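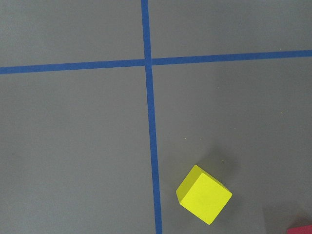 Demonstration table at Grikstead, with the yellow block in its section.

Progress report to the funding office
Project: Trerkitent — teaching a robot arm to sort and place small parts
Prepared by: Mechthild Leitner
Date: 10/08/2024

1. What this report covers

In this period our main task was the open demonstration at Grikstead, which was promised in the work plan as the second public activity. I report how it was prepared, what the guests saw, what they told us, and how the money was used. The technical results of the summer were sent to you in September and I do not repeat them.

2. Preparation

Seraina Bachmann was responsible for the program of the day and I was responsible for the table and the arm. We decided early to show only one task, the moving of blocks between marked sections. In the first plan we had also a task with small bottles, but the guests of last year found it difficult to follow two things at once, and we wanted to leave more time for talking.

The sections are marked with blue tape. This is a cheap solution and it can be changed in a few minutes, so for a public day it suits us well. The position of each section is entered in Wutodent, our planning software, and a person must check it before the first run. We wrote a short checklist for this step and it is attached to the report as Annex A. 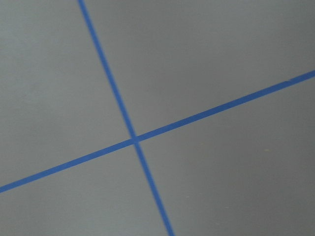 The check took longer than we planned. On the morning of the demonstration two positions in the software were still from an older layout, and Seraina found this only when she compared the list with the table line by line. We corrected the positions and started fifteen minutes late. For the next event we will do the check on the evening before.

3. The demonstration

We had 78 guests, in groups that came one after the other. Most of them were from small workshops in the region, and there were also teachers and some older pupils. Each group heard a short introduction, then watched the arm work, and then could ask questions. The questions took always more time than the introduction — this was what we hoped for. 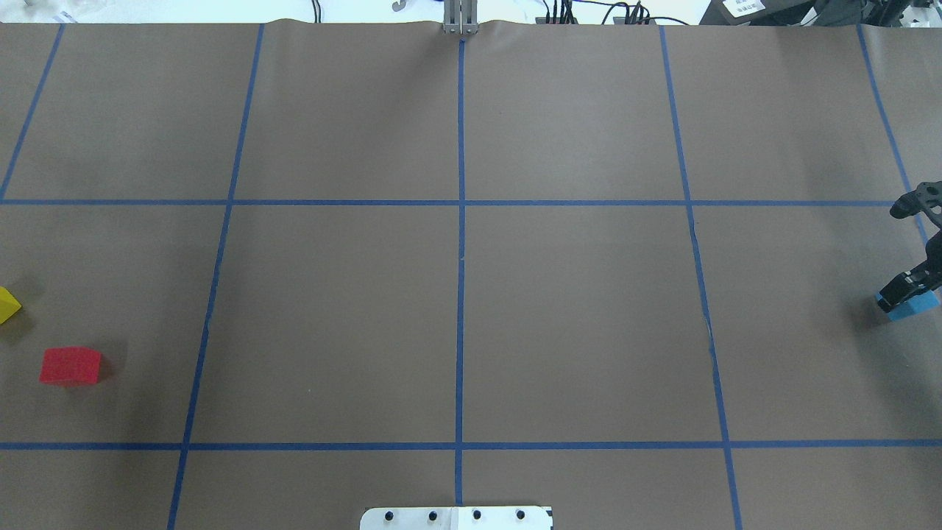 The guests from the workshops asked mainly about cost and about how long it takes to teach a new task. We answered that our present method needs 25 recorded examples for a simple task, and that an operator can learn to record them in one afternoon. Several persons wanted to know how the arm treats a part when it is close to the table. For this question it helped that they could stand near and look at the gripper holding the light blue block against the brown paper, in the last column on the right. One owner of a joinery explained to us that his pieces are never so regular, and he offered to send us samples. We have accepted.

The teachers asked for written material. We do not have material for schools yet, and I would like to discuss with you if it can be included in the next period.

4. Use of funds

The costs of the day were 2,799 dollars. The approved amount was 2,000 dollars, so we are over the budget line by 799 dollars. The difference comes from the transport of the arm with the company Kan, who had to use a larger vehicle than in their offer. I ask for your permission to cover it from the travel line, where we have enough left.

5. Next steps

— Evening check of the table positions added to the event plan (Bachmann)
— First trial with the samples from the joinery, as soon as they arrive (Leitner)
— Proposal for school material, two pages, with a cost estimate (Bachmann and Leitner)
— Decision about the travel line (funding office)

Annex A: Checklist for table positions
Annex B: Receipts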